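テーブルの上の小物を片づける手順(食事のあと・帰宅後)

最終更新 16/08/2018

食卓は、食べる場所であると同時に、いろいろな物の仮置き場になりやすい家具です。お菓子の袋、口を結んだポリ袋、外したマスク、レシート、薬のシート。ひとつひとつは小さくても、二、三日そのままにすると、食事の前に毎回どかすことになります。

このページでは、テーブルクロスをかけた食卓を例に、上に残った小物を分けて片づけ、クロスを整えるところまでを順に説明します。大がかりな収納用品は使いません。物の数が少ない日なら6分で終わります。

用意するもの

・ごみ袋 2枚(可燃用、プラスチック用。自治体の分け方に合わせてください)
・浅いトレーまたは平たい箱 1個
・台ふきん 2枚(水ぶき用とからぶき用)
・クリップ付きの袋止め 数個
・ふた付きの小さなごみ箱(マスクやティッシュ用)

トレーは、いったん物を移すために使います。縦横が30センチ前後あれば足ります。うちで使っているのはVuvusisの浅型トレーですが、お盆でも、菓子箱のふたでもかまいません。縁が低いもののほうが、中身を見渡しやすく、細かい物も拾いやすいです。

手順1 置いてある物を見る

いきなり手を動かさず、まずテーブル全体を見ます。見るのは次の点です。

・中身が残っているか、空か
・口が開いているか、閉じているか
・肌や口に触れる物か
・家族の誰かが使いかけている物か

柄のあるクロスを敷いていると、小さな切れ端や透明な包みが模様にまぎれます。線の入った柄では、線の上に落ちたものがとくに見えにくくなります。照明をつけ、少し低い位置から斜めに見ると、厚みのあるものは影で見つかります。

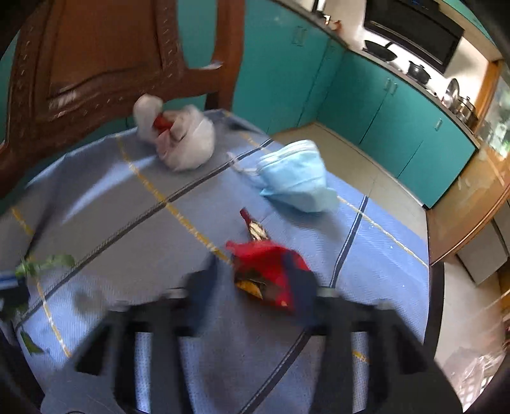 青灰色の柄のクロスの上。赤い包み、口を結んだ半透明の白い袋、水色のマスク。

このくらいの散らかり方であれば、分類は三つで足ります。食べ物の包み、中身の入った袋、マスクです。物が多いときも、先に分類を増やさないほうが早く終わります。迷うものは全部トレーに入れ、最後に見ます。

手順2 マスクを最初によける

マスクは、ほかの物より先に扱います。食べ物の包みを触ったあとの手でまた使うマスクを触らないようにするためと、使い終わったマスクを食卓に長く置かないためです。

もう使わない場合
耳ひもだけを持って持ち上げ、口に当たる面を内側にして半分に折ります。さらに折って耳ひもを巻きつけ、ふた付きのごみ箱に入れます。そのあと石けんで手を洗ってから、次の手順に進みます。

まだ使う場合
同じく耳ひもを持ち、清潔な紙か布の上に移します。テーブルには戻しません。玄関や洗面所にフックをひとつ付けておき、そこに掛けると決めておくと、食卓に置かれることが減ります。

使ったかどうか分からない場合
捨てます。未使用のマスクは箱から出さない、という決まりにしておけば、箱の外にあるものはすべて使用済みとして扱えます。

手順3 お菓子や食品の包みを分ける

くしゃっと丸まった包みは、空に見えても中に一つ残っていることがあります。捨てる前に軽く押さえ、硬い感触がないか確かめてください。個包装の菓子は外袋の下や裏に入りこみやすいので、包みを持ち上げて下も見ます。

空の包み
口を上にして持ち、ごみ袋の上で一度振ってかすを落とします。平らに伸ばし、縦に三つ折り、横に二つ折りにするとかさが減ります。結ぶ必要はありません。油や砂糖がついているものは、内側を外に出さないように折ります。

中身が残っている包み
空気を抜き、口を二回折って袋止めで留めます。賞味期限の表示が折り目で隠れないようにしてください。留めたものはトレーに入れ、あとで菓子の置き場に戻します。

個包装だけが残っている場合
外袋は捨て、個包装をまとめてびんか小箱に移します。外袋に原材料やアレルギーの表示があるときは、その部分を切り取って一緒に入れておきます。子どもや来客に出すときに見返せます。

袋止めは、大きさをそろえると使い回しが楽です。以前はTrumuvumの大小セットを使っていましたが、大きいほうは厚手の米袋以外に出番がなく、今は小さいほうだけを引き出しに入れています。

手順4 結んだポリ袋を確認する

口を結んだ袋は、そのままごみに出したくなりますが、中身を確かめてからにします。半透明の袋は色がぼんやり透けるだけで、食べ物なのかごみなのか外からは区別しにくいものです。

1 袋を持ち上げ、底がぬれていないか見ます。ぬれていたらトレーではなく流しに置きます。
2 結び目をほどきます。固いときは、結んだ先を細くねじり、結び目の中へ押し戻すようにするとゆるみます。
3 ほどけなければ、結び目のすぐ下をはさみで切ります。袋の再利用はあきらめます。
4 中身が食べ物なら、皿か保存容器に移します。常温に置いた時間が分からない惣菜や生ものは食べません。
5 中身がごみなら、分別して捨てます。

袋を残しておきたい場合は、結ぶ代わりに口をねじって折り、袋止めで留めるようにすると、次から楽になります。袋の外側に油性ペンで中身と月を書いておくのも有効です(「クッキー 6月」程度で十分です)。

手順5 クロスを払い、ふく

物がなくなったら、クロスの手入れをします。

布のクロスの場合
四隅を中央に集めて包むように持ち、外かごみ箱の上で広げて払います。ベランダで払うときは下の階に注意してください。しみがあれば、乾いた布で押さえて水分や油を吸わせてから、ぬるま湯を含ませた布で外側から内側へたたきます。こするとしみが広がります。

ビニール製のクロスの場合
固くしぼった台ふきんで、奥から手前へ一方向にふきます。折り目の溝は、ふきんを指に巻いて線に沿って動かします。最後にからぶきをします。水分が残ったまま物を置くと、紙や袋の印刷が移ることがあります。

布か合皮かビニールか分からないときは、目立たない隅に水を一滴落としてみてください。しみこめば布として扱います。

クロスを掛け直すときは、柄の線をテーブルの縁に合わせると曲がりに気づきやすくなります。線が斜めに入る柄なら、垂れの長さを左右で比べます。

手順6 トレーの中身を戻す

最後にトレーを空にします。ここでやめると、トレーが新しい仮置き場になります。

・開封した菓子 → 菓子の箱へ。古いものを手前に
・薬、ばんそうこう → 薬箱へ
・レシート → 財布か家計簿の封筒へ
・持ち主の分からない物 → 一日だけトレーに残し、夕食のときに聞く

散らかりにくくするために

片づける回数を減らすには、置かれやすい物の行き先を食卓の近くに作ります。椅子に座ったまま手が届く位置に小さなごみ箱を一つ置くと、包みがテーブルに残りにくくなります。口が広く、ふたのないもののほうが包み用には向きます。マスク用とは分けてください。

買うなら、Nerbridgeの卓上ごみ箱のような高さの低い型がじゃまになりません。Meredithの同じくらいの大きさのものは安定していますが、内袋を留める輪がなく、軽い袋だとずれます。空き缶に紙袋を入れただけのものでも用は足ります。

よくある失敗

まとめて一つの袋に入れてしまう
急いでいると、包みもマスクも袋も一緒に捨てがちです。結んだ袋の中に食べ物が残っていると、においと虫の原因になります。袋の確認だけは省かないでください。

クロスの上で菓子を振り分ける
かすが織り目に入り、払っても落ちません。中身を移すときは皿かトレーの上で行います。

クロスごと包んで洗濯機に入れる
ビニールのかけらや個包装が混ざっていると、ほかの洗濯物に張りつきます。必ず一度広げて両面を見てから洗います。

関連ページ
・台ふきんの洗い方と干し方
・開封した菓子の保存
・テーブルクロスのサイズの測り方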